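My TV Music Project: How Theme Songs Bring People Back

by Gion Zaugg

For this project I watched all 3 seasons of Drarkia, a family comedy, and wrote down every song I heard (84 in total, phew!). I wanted to know if viewers remember a show better when the same tune keeps coming back. I started in April and got way too into it, snacks and all.

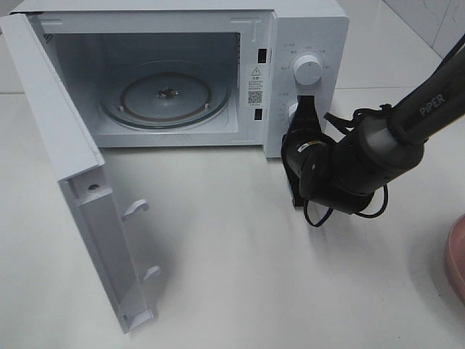

What I found

I asked 64 students at school to hum the theme. Most of them got it right away! The sad piano song from the season two finale was a lot harder, and even my sister mixed it up with the one from Idus.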